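Home Notebook Listings Surveys Contact

Notebook, March: Nultthorpe flats, floor area re-measure
5 min read

Started 8:40. Second pass through the Nultthorpe building, upper two floors only. The seller's plans came from Weldu and give a total internal area of 1,841 square feet for the two top units together. Our first pass with the laser gave less, so I wanted to do it over before anything goes on the listing.

Setup same as last time. Laser meter zeroed against the steel tape in the hallway, long wall, three readings, all within an eighth of an inch. Room heights not needed for the total but I took them anyway in the top unit because of the slope under the roof.

Lower unit first. Living room, kitchen, two bedrooms, bath, hall closet. Every wall shot at waist height. The kitchen is the awkward one: the chimney breast sticks out and the Weldu plan draws the wall straight through as if it wasn't there. I deducted it. The plan also counts the landing outside the door as part of the unit, and I don't see how, it's shared with the stairs. Check the deed before arguing.

Top unit. Same order of rooms. The back bedroom has the low ceiling on the street side. Our rule is to leave out anything under five feet, so I chalked the line on the floor and measured to the chalk. Rubbed it out after. The plan measures to the eaves.

Broke off at 11:15, tenant in the lower unit had a delivery. 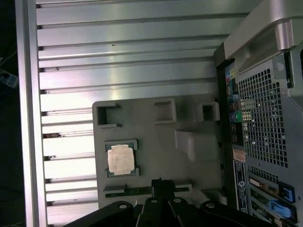 Totals worked up after lunch. With the landing out, the chimney breast out and the low strip out, both units come to 1,374 square feet. Ran it twice, once from the room sheet and once by taking the outside dimensions and subtracting walls. The second method lands a little higher but I guessed the thickness of the party wall, so I trust the room sheet.

That is a big gap from the Weldu figure. The landing and the eaves strip don't cover all of it by my arithmetic. Best guess for the remainder is that the plan was drawn from outside faces and never corrected. The scale bar on the sheet is also off, the front door opening comes out at over four feet if you believe it.

What it does to the price: the seller wants the asking worked out per square foot off the plan. Using our area at the same rate brings it down a long way and they won't like that. Suggest we drop the per-foot line from the listing and price against the two sales on the same street, both of which we measured ourselves. Need to pull those sheets.

Other things noted while there:

Window in the lower back bedroom doesn't latch. Seller should fix before viewings.

Stair light on a timer, goes off before you reach the top. Tried it several times. Set it longer or people will be viewing in the dark.

Water pressure fine at the kitchen tap in both units. Slow drain in the top bath.

Stain on the top hall ceiling, size of a dinner plate. Moisture meter read dry. Couldn't get into the roof space, the hatch is painted shut. Lernitetti quoted up to 4,000 for the flashing if it's needed, but that was without going up there, and I'd want a proper look before it goes in front of a buyer.

Parking: the plan shows one space per unit. The yard fits two cars if the first one parks tight to the wall, and the second blocks the bin store. Measured the yard at 25 feet across the back. Word it as "off-street parking" and leave the number out until the deed is checked.

Lornanov have the floor plan drawing job. Sent them the room sheet and the sketch with the chimney breast marked in red. Asked for the sloped area to be shown with a dashed line and kept out of the total. They asked which unit gets the landing. Told them neither for now.

To do
- deed, for landing and parking
- party wall thickness, try the cellar where it's bare
- open the roof hatch, ask the seller first
- recharge the laser, it was on one bar by the end
- pull the sheets for the two street sales

Left the keys in the office safe, 4:30.

Share 2 comments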